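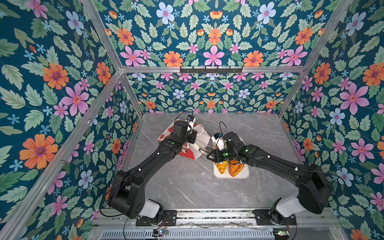 Unit 6. Can a machine do the small chores yet?

Course: Introduction to Service Robotics, Kandville evening program
Handout prepared by Siu-ming Tang, with corrections from Ka-ming Cheng
Version of 30 January 2019

Please read this before the lecture. It is longer than the handout for Unit 5, but there are no formulas in it. Bring your notes on grippers from Unit 4, we will need them in the second hour.

6.1 What we mean by a chore

In a factory, the work is usually cut into steps before a robot is bought. The part arrives in the same place, with the same side up, and the robot repeats one motion. A chore is different. Putting the shopping away, packing an order at a bakery counter, folding towels: a person does these without a plan on paper, and the objects are never twice in the same position.

For this course I use a simple definition. A chore is a task which a new helper can learn in one short explanation, and which uses objects that were not made for machines. A pastry and a paper bag are good cases. A steel bracket in a fixture is not a chore by this definition, even if the work is boring.

6.2 Three levels of "can do"

When you read that a robot can do some task, ask at which level.

Level A: it was done once, under the eyes of the people who built the system.
Level B: it is done again and again in the same place, with objects of the same kind, and the failures are counted.
Level C: it is done in a place the builders have never visited, by people who do not know how the system works.

Most of the reports we read in this course are at level A, and a few are at level B. For household chores I do not know a convincing report at level C, except for floor cleaning, where the machine does not have to pick up anything.

6.3 Why bakery goods are difficult

Students often expect that the heavy objects are the hard ones. For a small arm, the weight of a pastry is nothing. The trouble is in the surface and the shape. A flaky crust breaks under a force that you would hardly feel with your own fingers, and when it breaks, the grip changes. Two pastries of the same kind can also differ in length and in how they bend, so a fixed opening width of the gripper is not safe to use for both.

The neighbors are the second trouble. On a tray the goods lie side by side, and the fingers need a little room on each side of the one they want. Take a case with three on the tray and the middle one chosen. The program must find a place to go down between them, and it must not push the others while it closes.

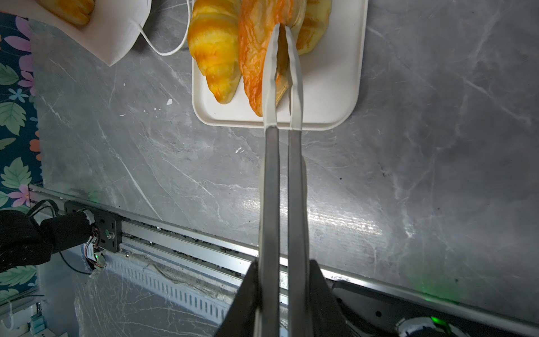

Force control is the part of the problem where I see the best progress. In older systems the gripper closed to a given width, and the rest was luck. Today it is common to close slowly and watch the motor current, or to put something soft at the contact. The long metal fingers here end in white pads, and they hold the orange pastry near its middle, with a croissant directly at its left side. Holding near the middle is a sensible choice in general, as the two ends then hang with similar weight and the pastry turns less in the grip. For homework question 2, please think about what would change if the fingers took it at one end.

6.4 The bag is harder than the food

A paper bag has no fixed shape. If you push it, it folds; if you pull the handle, the opening may close. A person holds the bag open with one hand and does not think about it. For a machine, this is usually a reason to use two arms, one for the bag and one for the goods. The price is that the arms share the same space and their motions must be planned together.

In the lecture we will compare two student projects. The Dridton group used one arm and a stand that kept the bag open. They made 200 trials and lost the item in 28 of them. The Ebrahimi group used two arms and no stand. They made only 53 trials, so be careful when you compare the numbers. Their system was also much slower.

Which one is closer to a real chore? My opinion is the second, even with the weaker data. A stand is a fixture, and with a fixture we go back to the factory. Ka-ming Cheng does not agree with me and will present the other side. A shop owner in Prirnanau, he says, would be happy to buy the stand.

6.5 Homework

1. Choose one chore from your own kitchen or workplace. Write down every object that changes its shape during the work.
2. Answer the question about the grip from section 6.3, in half a page. A drawing is welcome.
3. Find one public claim that a robot can do a chore. Decide if it is level A, B or C, and say what information is missing.

Hand in on paper or by mail before Unit 7. The project reports of both groups are in the course folder, and they stay there until the end of June.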